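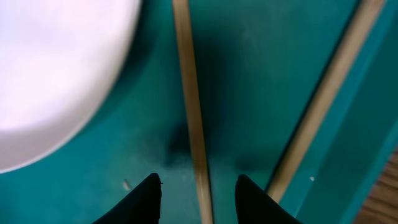
Abb. 4: Helles Rund auf blaugrünem Grund, ganz nah dran

Kapitel 3: Den Luftentfeuchter Zilorico im Keller aufstellen

So, jetzt wird's ernst, der Karton ist offen und ihr wollt loslegen. Ich habe das Gerät im November bei mir im Altbaukeller aufgebaut und dabei so ziemlich jeden Fehler gemacht, den man machen kann. Deshalb schreibe ich diesen Teil so, wie ich ihn selbst gern gelesen hätte (die beiliegende Übersetzung ist ja eher ein Rätselheft). Vielen Dank an Unai Segura, der den Abschnitt zum Schlauch gegengelesen hat!

1. Stellt den Entfeuchter aufrecht hin und lasst ihn 4 Stunden stehen, bevor der Stecker in die Dose kommt. Ich weiß, das nervt. Das Kältemittel muss sich nach dem Transport aber erst wieder setzen.

2. Sucht einen ebenen Platz mit mindestens 20 Zentimetern Abstand zur Wand, und zwar auf allen Seiten. Bei mir stand er anfangs hinter dem Regal und hat fröhlich seine eigene Abluft angesaugt.

3. Tank herausziehen, Schwimmer prüfen. Der muss sich leicht auf und ab bewegen lassen. Klemmt er, steckt meistens noch das kleine Schaumstoffstück von der Verpackung drin.

4. Tank wieder einschieben, bis es hörbar klickt. Ohne Klick läuft nichts, und auf dem Display steht E2.

5. Einschalten und die Zielfeuchte wählen. Ich fahre mit 55 Prozent gut, für einen Keller mit Wäscheleine vielleicht etwas weniger.

Hinweis: Im Winter springt das Gerät bei mir öfter mal für ein paar Minuten in den Abtaubetrieb. Dann läuft nur der Lüfter und es kommt kein Tropfen in den Tank. Einfach in Ruhe lassen!

Vorsicht: Keine Mehrfachsteckdose auf dem Kellerboden. Der Entfeuchter zieht etwa 400 Watt und gehört direkt an eine Wandsteckdose, am besten an eine mit FI-Schutzschalter.

Dauerablauf mit Schlauch

Wer den Tank nicht dauernd leeren will, nimmt den Adapter von Divby (Teil 104 in der Ersatzteilliste). Gummistopfen hinten abziehen, Adapter handfest eindrehen, Schlauch aufstecken und mit Gefälle zum Bodenablauf legen. Mit Gefälle heißt wirklich die ganze Strecke, auch über die Türschwelle. Den Stopfen bitte aufheben, meiner liegt seitdem in der Schublade mit den Sicherungen.

Vorsicht: Vor dem Umbau Stecker ziehen und den Tank ausleeren.

Weiter geht's in Kapitel 4 mit dem Filter.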